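Gavwood Hand Kit

The Gavwood Hand Kit is a hand-held gripper sold for recording manual tasks, along with the software and support needed to use the recordings in robot training. It is made by Gavwood, a small hardware firm based in Misthorpe, and is sold mainly to research labs and contract recording teams.

Design

The tool has a light-gray body with a padded black jaw in the shape of a V. The inner surface of the jaw has a dark mesh texture. A square black-and-white marker is mounted on the side of the gripper, and a wide-angle camera records the jaw and the space beyond it. The operator holds the tool and does the task by hand - no robot arm is needed at this stage.
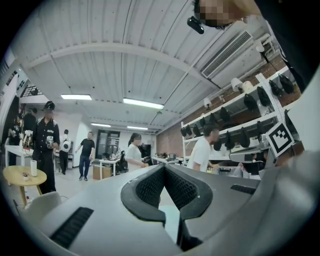

Kereama, writing in a trade newsletter, found the kit easy to learn but tiring over a full shift, and thought the padding should be sold as a spare part at a lower price. The same review praised the file export and called the printed manual too thin.

Versions and service

The first batch was limited to 1,000 units. A second version, released in September, changed the trigger spring and came with a longer charging cable. Gavwood also offers a recording service called Fodinberg, in which trained operators collect a set of tasks chosen by the customer. The smallest order is 619 recordings, and delivery takes six weeks. Kits bought through the service include one replacement jaw. Repairs are handled in Misthorpe.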